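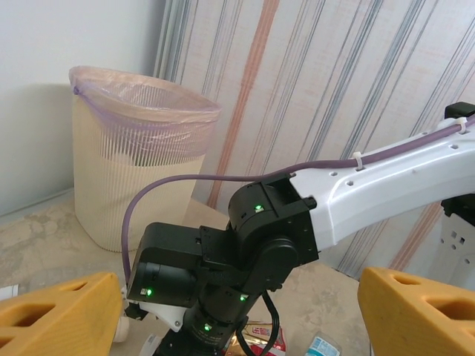

**Appel à participants : téléopération de bras robotisés pour une tâche de tri**

L'atelier Malell recherche 23 personnes pour enregistrer des démonstrations sur un poste à deux bras. Aucune expérience en robotique n'est demandée. Nous cherchons des personnes patientes, qui acceptent de refaire le même geste de nombreuses fois et de nous dire quand elles sont fatiguées.

## La tâche

Vous êtes assis devant le poste et vous guidez les deux bras à distance avec deux poignées, une pour chaque main. Il faut prendre les bouteilles en plastique posées sur la table, une par une, et les déposer dans la corbeille du fond. Le modèle apprend ensuite à partir de vos mouvements. Pour cette raison, nous préférons un geste lent et régulier à un geste rapide avec des corrections.

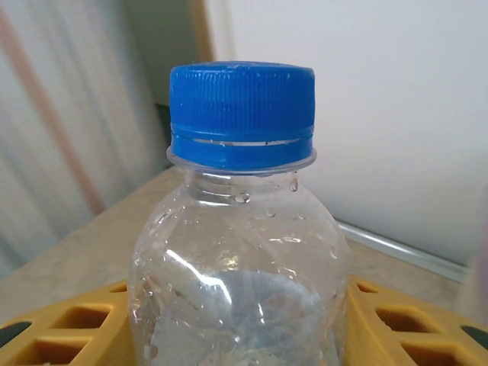
*Bouteille transparente entre les deux parties d'un support jaune, vue par la caméra du poignet.*

La première campagne, terminée en janvier, a donné 1 708 démonstrations. Une partie n'est pas utilisable : les opérateurs lâchaient la bouteille trop haut, ou bien ils bougeaient les deux bras en même temps sans le vouloir. La nouvelle consigne est donc de finir un dépôt avant de commencer la prise suivante.

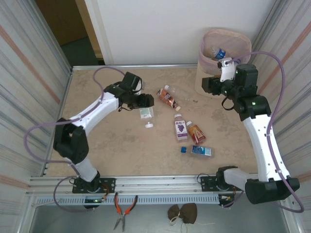 Chaque participant vient pour 3 séances. Pendant la première, on apprend à tenir les poignées et à ouvrir la pince sans faire tourner le poignet. Les deux autres sont consacrées à l'enregistrement, avec des pauses que vous choisissez vous-même. Entre deux essais, c'est notre équipe qui remet les objets en place ; merci de ne pas entrer les mains dans la zone des bras.

## Conditions

- être majeur et pouvoir rester assis pendant la séance
- avoir une vue correcte, avec ou sans lunettes
- comprendre les consignes en français ou en anglais
- une indemnité de 74 euros est versée par séance, même si vous arrêtez avant la fin

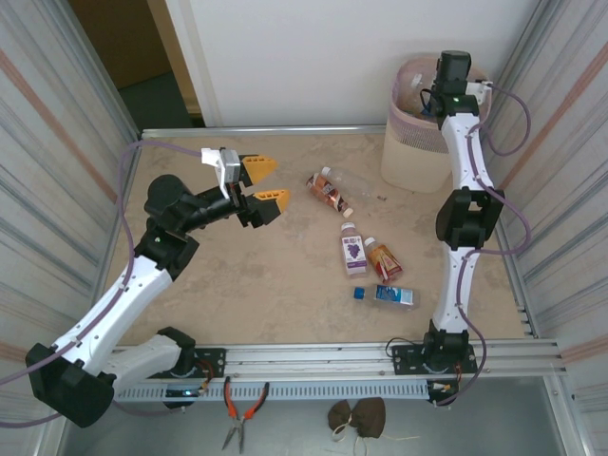
Les gauchers sont les bienvenus, ils étaient trop peu nombreux la dernière fois. Nous enregistrons les images des caméras et la position des bras. Votre visage et votre voix ne sont pas enregistrés, et vous pouvez demander que vos essais soient effacés.

## Pour s'inscrire

Écrivez à l'accueil de Malell, avec l'objet « Téléopération », en indiquant vos disponibilités et votre main dominante. Les candidatures sont reçues jusqu'au 14 mai 2020. Nous répondons à tout le monde, aussi en cas de refus.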